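Kitchen > Drinks > Cold brew tea

Last updated: 3/28/26

Cold brew tea is the easiest thing you'll make all July, and I love it! Put 13 g of loose black tea in a litre of cold water.
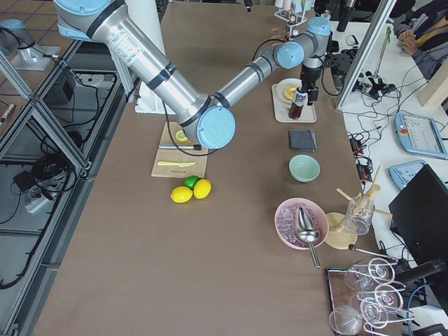 Anikó Sipos
Recipe writer

Leave it in the fridge overnight, then strain it through a fine sieve (twice if it's dusty) and pour into clean bottles. Drink within 36 hours.

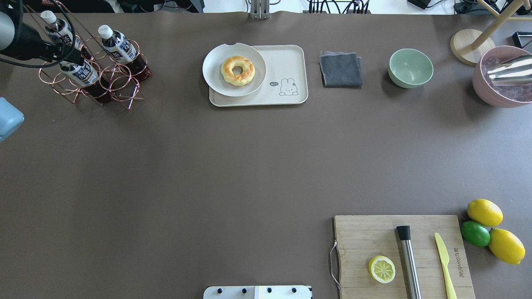
Can I use tea bags?
Six bags per litre works well, and there's no straining!

We use cookies to remember your settings.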